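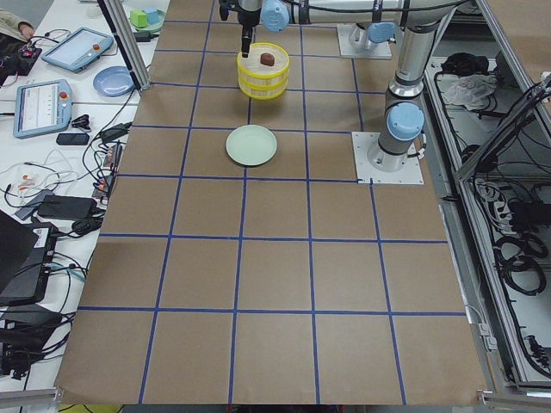 Figure 4. Brown kraft paper marked off into cells with blue painter's tape.

4.2 What people do with a grid

I came to this part of the study expecting to write about recipes, and I ended up writing mostly about tape. Let me back up a little. Our Grandport survey asked home bakers how they get their cookies, rolls and biscuits to come out the same size, and we got 1,231 usable replies (we had hoped for half that!). Most people said they eyeball it. But 206 of them told us, often at great length, that they mark up the counter first – with flour lines, a ruler, string, or a sheet of paper under the dough with squares laid out on it, more or less like the one in Figure 4.

I was charmed by these answers, so I went back and read every one of them twice. The Futmont bakers, who we reached through the Bitby message board, were the most devoted to their squares. One wrote that she'd used the same oilcloth since her wedding and could no longer roll out pie crust on anything else. Another keeps two sheets, one for weekdays and one for Christmas, and would not tell us how they differ.

What I wanted to know was whether marking the surface changes how people talk about size, and I think it does. Bakers who eyeball used words like "fist," "walnut" and "a good handful." The grid people said "one square" or "a square and a bit," and they used those words even when describing things they'd baked in somebody else's kitchen, with no grid in sight. That surprised me. The Procházka scale, which we borrowed for coding these answers, has 7 levels running from fully bodily to fully abstract, and it has no good home for "a square and a bit." We ended up putting those replies at level 4 and flagging them, and I'm still not thrilled with that choice.

A word on timing, too. The survey opened in October, before the holiday baking rush, and I suspect we'd have heard from more of the once-a-year crowd if we had waited. Their habits may look quite different – a few people did mention digging out a grandmother's marked board only for gingerbread. We pick up the question of inherited tools in the next section.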